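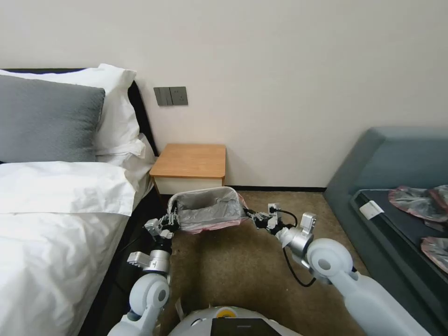 Cable slack, finger pads and a carpet: looking after our two-armed robot
2018-06-05

I wrote last time that I would explain how we keep the robot in working order in the bedroom at Stodholm. Two readers asked for the cable part especially, so I begin with this.

The robot has two arms, and on each arm a black cable goes outside the casing and comes back to it in a loop. In the first weeks I fixed these cables very tightly, as I had learned to do on the bench in Tusberg, where the arm only turned a little. In a bedroom the arm must go far forward and low, down to the carpet, and a tight cable pulls at the connector when the wrist turns. We lost one connector this way in August. The error message said only that the gripper did not answer, and I spent a whole evening in the software before I looked at the plug.

Now I leave nearly 12 cm of slack at the wrist. I set it like this: I move the arm by hand to the lowest position that the task needs, turn the wrist fully to one side, then fully to the other, and only then I close the cable tie. If the tie is closed in the rest position, the length is always wrong.

The disadvantage is that a loose loop can catch on things. Beside a bed there is much to catch on – the side of the bed frame, the duvet, the corner of the nightstand. So before the first run I move both arms slowly along the bed and watch only the cables. I do not look at the grippers at all during this test. It takes 11 minutes and I have stopped skipping it. 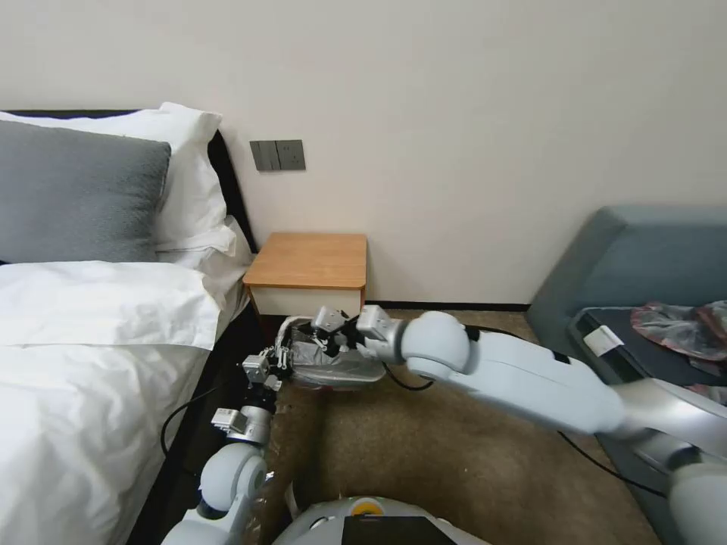

The second matter is thin plastic. Bin liners and wrapping bags are harder for the machine than a heavy object. The plastic slides between the fingers, and the force reading goes up and down without a clear reason. I had first set the closing force quite high, because I was afraid of dropping things. This was a mistake. With high force the fingers tear the bag, and then small pieces stay at the joints or fall on the floor. I lowered the force in steps until a bag slipped in my hand test, and then went up again by one step. My notes say "Ididach, profile 2", which is the name of our control program and the setting I still use.

After work with plastic I clean the fingers with a dry brush and then with a cloth that is a little damp. No alcohol on the pads. I turn each joint by hand with the power off and listen. Carpet fibers also find their way in, and they make a soft scratching noise that one learns to know quickly.

The bin itself needs its own check. I fold the liner well over the rim and press it flat where the grippers will touch. When the liner stands away from the bin, the arms take only the plastic and the bin stays on the floor.
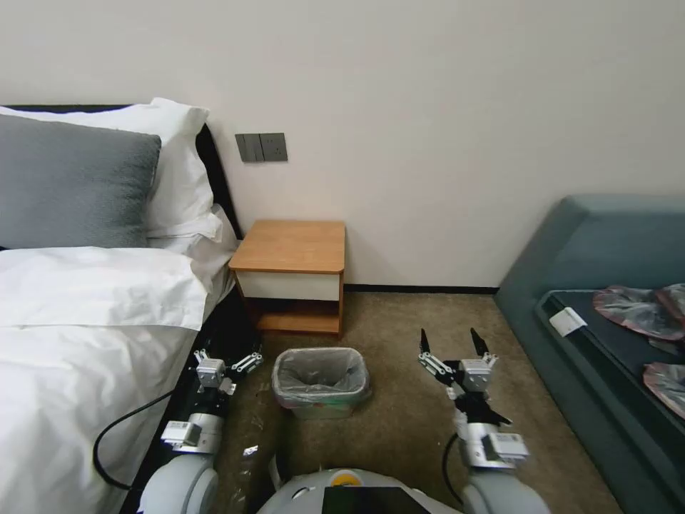

Cheng

For the position of the base I use the nightstand as a reference, because it stands against the wall and no one moves it. The bed is less reliable. I measure 1415 mm from the front of the nightstand to the base and check that the torso looks straight at the wall. A small error in angle is worse than a small error in distance, as both arms then arrive late on one side and the bin is tilted when it is lifted.

Carpet makes this more difficult. The base sinks a little during the day, so I measure again after lunch. On the hard floor in Tusberg I never needed to do this.

The pads on the left side are worn more than on the right, and I would like to know if others see the same. I have ordered a new set and will exchange both sides together. If you use a softer material for thin bags, please write to me which one and how long it lasts.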